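3. August 2021

Um fünf wach, viel zu früh, aber heute war ja endlich der Amaral dran! Ich hatte mir gestern Abend schon alles rausgelegt, Handschuhe, Papiere, Sonnenbrille. Zwei Tassen Kaffee im Stehen, dann los nach Gretside.
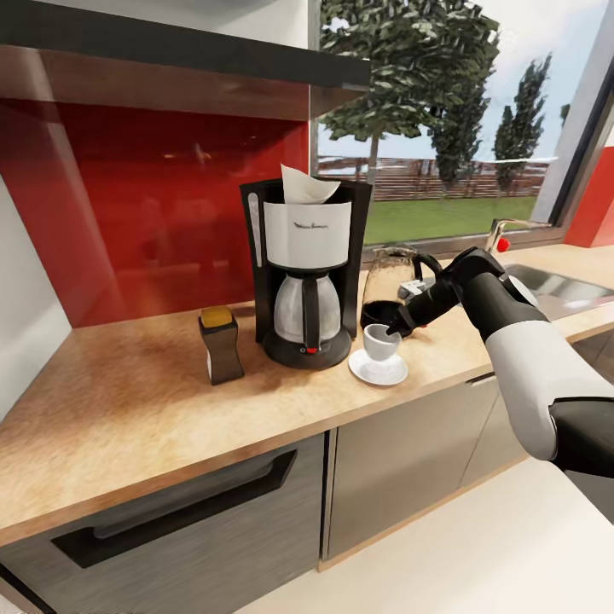
## Die Probefahrt

Lungile Kruger hatte das Verdeck schon offen, als ich auf den Hof kam. Dunkelgrün, beige Sitze, und dieser herrlich lange Schalthebel - ich war sofort verloren. Er hat ihn seit Dezember in der Halle stehen und nur 983 Kilometer damit gemacht (wie hält man das aus?). Wir sind über Plerkville raus, und auf der Landstraße durfte ich ihn mal bis 100 ziehen. Das Getriebe hakt kalt vom Zweiten in den Dritten, später gab sich das. Die Bremse zieht ein bisschen nach links, da muss jemand ran.

In Imthorpe haben wir gewendet und ich hab den ganzen Rückweg nur gegrinst. 200 Euro Anzahlung hab ich ihm gleich dagelassen, weitere 400 gehen vom Preis runter, wenn ich die Reifen selbst übernehme. Mach ich!

## Abends

Den Vertrag dreimal gelesen und immer noch nicht unterschrieben. Wo stelle ich den Wagen im Winter hin? Die Garage ist voll mit Fahrrädern und dem alten Motorblock, der muss jetzt wirklich weg.

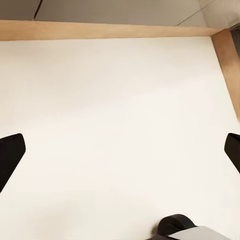 *Weiße Tischplatte, Holz am Rand.*

Morgen rufe ich bei der Versicherung an und frage nach einem Saisonkennzeichen.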